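Bed making and closet tips I picked up at a robot open day

Posted in Household, Bedroom & Laundry

Went to the Plellico open day in September, the one where they let you in to watch the housekeeping robots being tried out on real furniture. Expected to be bored. Came home with a page of notes on folding and hanging instead. Typing them up fast before I lose the paper.

Two rooms open to visitors, one kitchen, one bedroom. Kitchen had a line out the door so I went to the bedroom first. Torben Kramer was running that one. Used to manage linens for a hotel, so he knows his sheets. Most of what follows is from him, some from Ching-wen Ho who does the clothes side.

Sheets first

Fitted sheet goes on from the head end. Both head corners, then pull down to the foot. The robot does it this way because it can't crawl across the mattress, and neither should you if your back is bad.

Do diagonal corners if the sheet is tight. Top left, bottom right, then the other two. Less popping off.

Don't chase every wrinkle. Flat of the hand, center out, a couple of passes. Torben says people spend 5 minutes smoothing a sheet that is going under a comforter anyway. Guilty.

Wash sheets on their own, no towels. Towels twist them up and they come out in a rope.

Clothes off the bed

Use the bed as your work table. Everything that needs hanging goes on the bed, at the foot end, hooks all pointing the same direction. Then you pick up by the hanger and go straight to the closet. Ching-wen calls it staging. My grandmother did it too, had no name for it.

Pick up by the hanger, never by the shirt. Grab the shirt and one shoulder slides off and you start over. They had the same trouble teaching the machine, so a lot of the demo was just that, hand to hanger, over and over. Slow to watch but you do start to see how sloppy you are yourself.

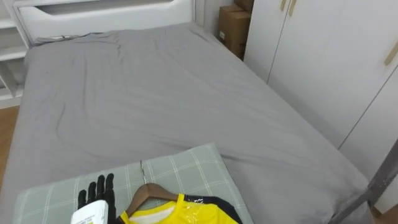

Should dry cleaning plastic stay on in the closet?
Take it off once the clothes are home, unless you're carrying them somewhere again the same day. The thin plastic holds in damp and can leave light fabrics looking yellow after a while. If you want a dust cover use a cotton one or an old pillowcase with a hole snipped for the hook.

More on hangers

Wood for shirts with a collar and anything heavy. Thin wire ones go back to the cleaner, they leave points in the shoulders.

Slick shirts that slide: wrap a rubber band on each end of the hanger. Ugly, works.

Button the top button before it goes on the rail. And the third one down if it's a stiff shirt. Keeps the collar standing up.

Leave a finger of space between hangers. If you have to shove, something has to go. I had 40 shirts on a rail meant for half that. Went home and pulled out a bag full the same evening.

Sports shirts with printing on them, fold or hang inside out. Prints rubbing togther will stick in hot weather.

Pillows

Zip or open end faces away from the door. Looks neater, that's the whole reason.

Case on a fat pillow: fold pillow in half the long way, push it in, let go. Botond Fodor from the kitchen room came over and showed us this one by hand while they were resetting the demo. Best tip of the day and no robot involved.

If you go to one of these

Go early. By 3 it was packed and you couldn't see over anybody.

Ask questions between runs, not during. They're friendly but they are watching the arms.

Wear shoes that slip off, they ask you to leave them by the bedroom door.

Kitchen notes (loading a dishwasher, wiping down counters, the drawer thing with the dividers) are on the other side of the paper and my handwritting got worse as I went. Will put them up as a separate page once I can read them.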